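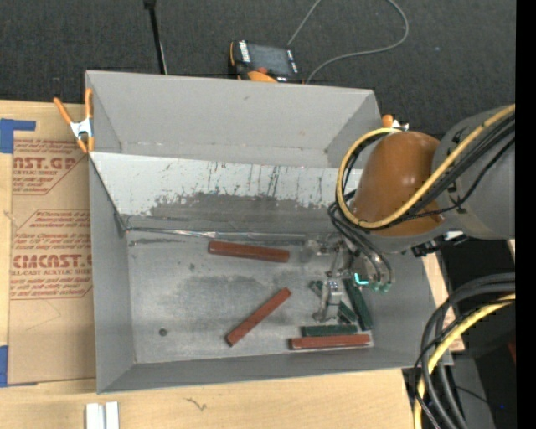

*A gray bin on a wooden tabletop, with a robot gripper at its right side.*

**Bradisel fined over late reports on client loans**

12 May 2020

The financial regulator in Plelitz has fined the brokerage firm Bradisel for sending its reports on client loans too late. The decision was published this morning, together with a short summary of the case. It is the first fine under the reporting rules which came into force last September.

Under these rules, every broker that lends money to clients for buying shares must report the total of such loans at the end of each trading day. The regulator uses the reports to see how much of the market is held with borrowed money. Before the rules, brokers gave this figure only once per quarter, and many of them used their own method for calculating it.

According to the summary, Bradisel sent 154 daily reports. Of these, 18 arrived after the deadline, and in the longest case the delay was six working days. The regulator did not find that any figure was false. It also did not find that clients lost money. The fine was set at 1,000 for each late report, in the local currency, and the firm must pay it in full before the end of the next quarter.

Bradisel accepted the decision and will not appeal. In a written statement the firm explained that the delays came from its branch in Plerthorpe, where the loan accounts were still kept in a separate system. The two systems have now been joined, the statement says, and one person at the head office signs every report before it is sent.

Musyoka Waweru, who teaches banking history at the Ramasamy Institute, considers the sum to be small for a firm of this size. In his opinion the regulator wanted first of all to show that the deadline is a real one.

"For many years the quarterly figure was treated as a formality," he said. "A daily figure is a different matter. If it comes six days late, it describes a market that does not exist anymore."

Waweru reminded that a similar duty existed in the past. It was dropped when the old exchange was reorganized, after brokers complained about the cost of the paperwork. He thinks that the loans grew more quickly after this change, but the surviving records are too poor to prove it.

The rules apply at present to brokers with more than 563 loan accounts. Smaller firms still report every quarter. The regulator wants to lower this limit and has asked the firms concerned to send their comments in writing. Two associations of small brokers have already answered that they would need at least one year to prepare.

The full text of the decision can be read at the regulator's office in Plelitz. A printed copy is sent by mail on request, free of charge.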